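Parish records office clears its box files

Paper records going back 20 years are being sorted at the Riria advice centre, where staff have started emptying the office cupboards ahead of a move to smaller rooms in October.

The centre, on the first floor of the old Zemport building, has 55 box files to go through. Most hold closed housing and benefits cases, along with rent books, minutes and a good many takeaway menus. Files still needed will be relabelled and taken to the new office. The rest will be shredded by Undarero, a local firm which is doing the work at no charge.

Benedicta Akpalu, the centre manager, said the job had been put off too long. "We kept buying files and finding somewhere to put them," she said. "When the lease came up we had to look at what was in there."
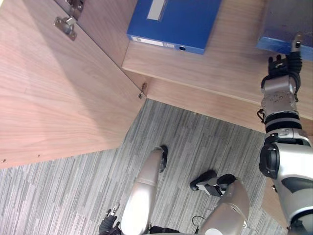 Blue on a wooden shelf, in the office cupboards.
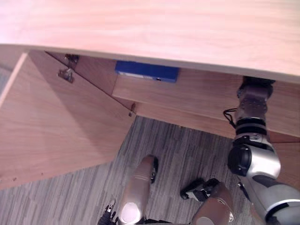 Hemant Pal said he hoped the older minutes would be kept, as they were the only record of how the centre was set up, and asked whether the library could take them if there was no space. Akpalu said the library had been approached and had agreed to look at 5 boxes – the ones covering the first years – before anything was decided.

Former clients who want their own papers back should ask at the front desk and bring proof of address. Requests must be made before the end of September. The centre will stay open during the move, apart from 2 afternoons when the phones are being switched over, and appointments already booked will go ahead as normal.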